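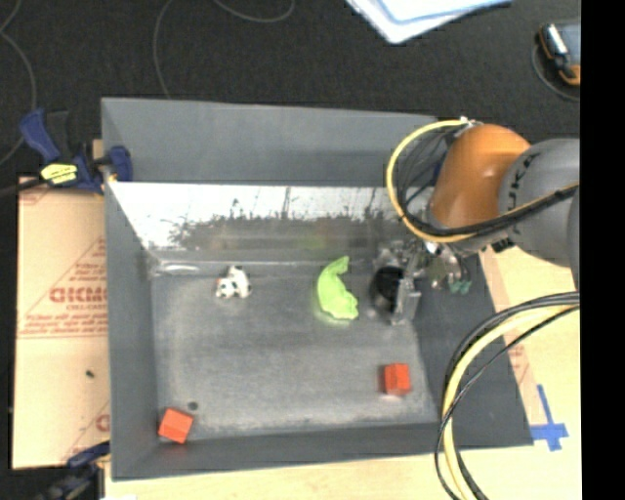 3. Materials and Setting

Figure 2. A gray open-topped bin with small loose objects on its scuffed floor.

We should say a little about the places where our households keep their odds and ends, as so much of what follows depends on them. Most of the 80 families we visited in Tremholm had at least one catch-all, be it a kitchen drawer, a cookie tin or a plain bin with flared walls (Figure 2), and they were wonderfully generous in letting us look through it with them. Following the Amari interview guide, we asked each family to talk about whatever came to hand first, and then we simply let them go on, often well past supper! The talks gave us 600 pages of notes, which we sorted by the kind of memory each object brought up. Two families asked to be left out of the January follow-up, and their notes are not used in Section 4.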